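Flelero

Flelero is a commercial simulation kit for developing and testing robot arm control software in household kitchen settings. It is published by Gorkberg, a supplier of automation software, and sold as a yearly license with an optional support contract. The kit consists of a physics engine, a set of kitchen layouts, a library of graspable objects, and a scoring tool that rates a control program against a fixed list of tasks. As of 13/03/2020 the current release is version 2.

Overview

The kit is aimed at small development teams that do not have regular access to a physical arm. A control program written by the customer receives rendered camera views and joint readings from the simulator and returns motion commands. The program does not need to know whether it is connected to the simulator or to hardware, provided that the hardware driver uses the same message format. Drivers are not included. A reference driver is sold separately by Van Damme, which also handles sales and training for the kit.

Flelero runs on a single desktop computer with a supported graphics card. Scenes can be run with the viewer open or in batch mode, in which no window is drawn and only the camera views requested by the control program are rendered. Batch mode is the usual choice for overnight test runs.

Object library

The library holds 387 objects in the standard edition. Each object has a surface mesh for rendering, a simpler mesh for contact, a mass, a friction value, and a list of suggested grasp points. Bottles, cups, bowls, cans, and boxed goods make up most of the set. Objects can be rescaled within limits set in the object file, and colors can be changed freely without affecting contact behavior.

Liquids are not modeled. A bottle is treated as a rigid body with a fixed center of mass, whatever its nominal contents. Soft packaging is handled in the same way, and the manual advises against using the kit to tune grip force for items that deform.

Kitchen layouts

Layouts are assembled from counter, cabinet, sink, and wall modules. The counter modules come in several surface finishes, including white marble and wood tones. Finishes are visual only; all counters share one friction value unless it is overridden in the layout file. The arm base may be placed anywhere on the floor or fixed to a counter, and the layout tool warns the user if the chosen position puts a task object out of reach. 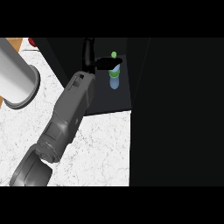
Recessed areas receive separate treatment in the contact solver. A gripper working below counter height can touch a side wall while its fingers are still closing, and early versions of the kit tended to produce large, sudden forces in this situation. Version 2 limits the contact force per step and divides the step further when a finger and a wall are both in contact with the same object. The change makes recess tasks slower to run but more repeatable.

Task set and scoring

The standard edition includes 50 scored tasks. They are grouped by action: picking, placing, opening, closing, and moving an object between two surfaces. Each task has a start condition, a goal condition, and a time limit. A full scoring run repeats every task with small changes to object position, lighting, and camera angle — 200 trials per task is the default.

Results are written to a plain text table. For each trial the table lists the final state, the elapsed time, the number of unintended contacts, and the largest force recorded at the gripper. Trials that end with the object in the correct place but with an excess contact force are marked as partial and are left out of the headline score. This rule can be turned off.

Camera views

Up to four virtual cameras can be attached to a scene, either at fixed points or on a link of the arm. Field of view and image shape are set for each camera. When the requested shape does not match the output size, the simulator pads the remaining area with black. Cameras placed close to cabinets or walls may have a large part of the view blocked, and the layout tool does not check for this.

Editions and licensing

Two editions are available. The standard edition costs 2783 euros per year for one computer. The site edition covers all computers at one address and adds the Arport module, which imports room layouts from common drafting formats. Arport was first offered as a separate product and was merged into the site edition in February. Files made with the older stand-alone version can be opened but must be saved again before use in a scoring run.

Limitations

The kit supports one arm per scene. Two-arm tasks can be approximated by running two scenes and exchanging object positions between them, but contact between the arms is then ignored. Mobile bases are not supported. Gripper models are limited to parallel and two-finger types — suction tools can be loaded as static shapes but do not hold objects.

Transfer to hardware depends mainly on camera calibration and on the quality of the driver. The manual recommends that any program be run at reduced speed on a physical arm before normal use, regardless of its score in simulation.

See also

Robot simulation
Grasp planning
Motion control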